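Skellari Bench Cell
Small-parts picking and sorting for one workstation

Overview | What's included | Working with the cell | Support

The Skellari is a bench-height cell for shops that sort, kit or place small parts by hand and want to hand over the most repetitive part of the shift. It does one job at a time. Most customers start with a single product line and leave everything else as it was.

What changes on the floor

Someone still runs the station. The operator loads parts, checks the first few picks after each changeover and deals with anything the cell sets aside. What goes away is the reaching and the same wrist turn all day long.

At Plidesitz, where two cells run in the kitting room, line lead Seul-gi Do moved her team to a rotation. Each person spends part of the shift at a cell and the rest on inspection and packing. "People asked me first if their hours would change," she says. "They didn't. The training took longer than I planned for, and I would book more time for it."

We suggest talking to the people at the bench before you order. They know which parts stick together, which trays arrive half full and which jobs should stay manual.

What's included

Arm and base flange
Two-finger gripper
White work surface
Printed square markers for setup
Operator guide and wall card
Operator training for 2 people

Order code: SK-56
Training: 15 hours, on site
Spare finger set: $198
Lead time: orders placed now ship in June

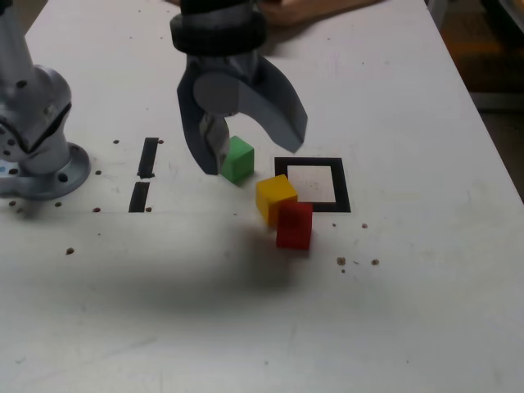
Changeovers are done by the operator, with no programming. Place the new parts on the surface, guide the gripper to the first one and save the position. For practice we use plain colored cubes, and it helps to set them close together, the way the red one overlaps the yellow one beside the black square, so that new operators learn early how much room the fingers need. Move on to your own parts when the cubes feel easy — most people know when they are ready.

Keep the surface clean. Wipe it down at the end of each shift and check the printed markers for wear.

Support

Setup and training: Ji-hoon Ryu
Spare parts and repairs: Seung-woo Son

Kullard trays fit the cell without an adapter. Fung trays need the raised rail, sold separately.

Page updated 6th March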